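Notebook, payments reconciliation
7 Dec 2025, Sunday, at home, coffee going cold

Picked up the ledger matching job again. Writing this up before the Berkdale call so that Sohail and Larysa can read it and tell me where I'm wrong.

Where we stand. The old matcher is the Python script Usman wrote when we had one bank feed and one currency. It reads the feed, reads our ledger export, joins on reference and amount, and dumps whatever is left into a CSV that Naheed goes through by hand. It is ugly and it has a function called fix_it_2. It also gets the right answer most days, and I want that on paper before anyone talks about replacing it.

The proposal is to move to Skiltetti, which promises "intelligent matching" and has a Python client. Haziq sat through the demo and liked it. I sat through the same demo and saw a person match tidy data to other tidy data. I asked what happens when a customer pays one invoice in two parts on either side of a month end. The reply was that the model learns this. Learns it from what? We have not labeled anything. The only labels in the building are Naheed's notes column, and half of that says "ok see email".

So I ran my own test. Took 1000 lines from the March feed, picked at random with a fixed seed (the seed is in the script header, Larysa, before you ask). Naheed had already worked through that month, so we know the final answer for every line, or at least we know what she decided. Those are two different things and I'll come back to it.

Old script, untouched: 730 matched. All of them agree with Naheed. The rest went to the leftovers file.

Skiltetti trial account, default settings: matched more, and the dashboard turned a cheerful green. I then checked its matches against hers and found 8 that are plainly wrong. In five of them it paired a refund with a fresh payment of the same size from another customer. The other three I can't explain at all, and the "reason" field just says high confidence.

Eight bad matches doesn't sound like much. But a leftover line gets looked at by a human, and a wrong match gets looked at by no one until the customer calls. I'd take a long leftovers file over a short one with lies in it. Haziq says we can raise the confidence cutoff. Fine, I tried that. At the highest setting the wrong ones are down to two, and the total matched drops below the old script. I don't know what we would be paying for at that point.

Things I did to the old script this weekend, all in the branch, none merged:

Swapped floats for Decimal everywhere money is touched. I can't believe we got this far. There was a round() call hiding the damage and it is gone now.

Stripped spaces and leading zeros from references before the join. That alone picked up a good chunk of the leftovers.

Widened the date window from same day to three business days, only where the reference matches exactly. I am not willing to widen it on amount alone. Usman will argue.

Split payments: groups by customer and reference, sums, compares. Works on my test lines. I don't trust it yet, as I wrote the test lines. 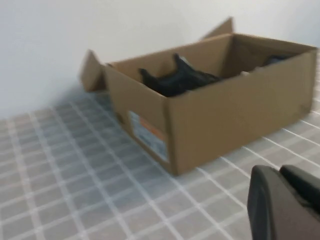 What do we do with a payment that arrives with no reference at all?
It stays in the leftovers file and a person decides, even if the amount is an exact match for one open invoice.

I know that answer annoys people. The Kratochvíl account alone has several open invoices for the same monthly amount, and an exact match there tells you nothing about which one is being paid. If we pick the oldest by default, the aging report looks lovely and the customer's own books disagree with ours.

With the changes in, the leftovers from the same sample come to fewer than Usman's version left us, and still zero wrong against Naheed's answers. I'm not putting the new total here until Larysa has run it on her machine. My pandas is older than the one on the server and I've been burned by merge behavior before. Pin the version. Please, somebody pin the version.

Back to the labels. I pulled a handful of Naheed's decisions and asked her to redo them cold, without her notes. She changed her mind on one. She was a good sport about it, and her second answer was better supported than the first, but it means our "truth" is soft in places. Any accuracy number we quote, mine included, is measured against that. If a vendor shows up with a decimal point in their accuracy figure I'd like to know whose spreadsheet they graded it with.

Cost, for the record: the Skiltetti quote has a floor of 300 a month and then a per-line charge. Cheap next to someone's time, I admit that. What isn't in the quote is the time spent finding the wrong matches, or writing the adapter for the Nadham feed, which still arrives as fixed-width text with the header repeated halfway down. Their client choked on it. Ours chokes too, but ours has a try/except and a comment from Usman with a rude word in it.

What would change my mind: the same test on a month nobody tuned for, with no wrong matches at a cutoff that still beats the script. Haziq can choose the month. I don't want to choose it and I don't want the vendor to choose it either.

To do
Larysa: rerun the branch on the server, same seed, send me the leftovers file and not just the totals.
Usman: look at the date window, say what you hate.
Haziq: ask Skiltetti what the reason field is supposed to contain.
Sohail: can the Berkdale people give us refunds as a separate type? That would remove the worst of it for both tools.
Me: write split payment tests using real cases from Naheed's pile. Rename fix_it_2 once I understand what it fixes.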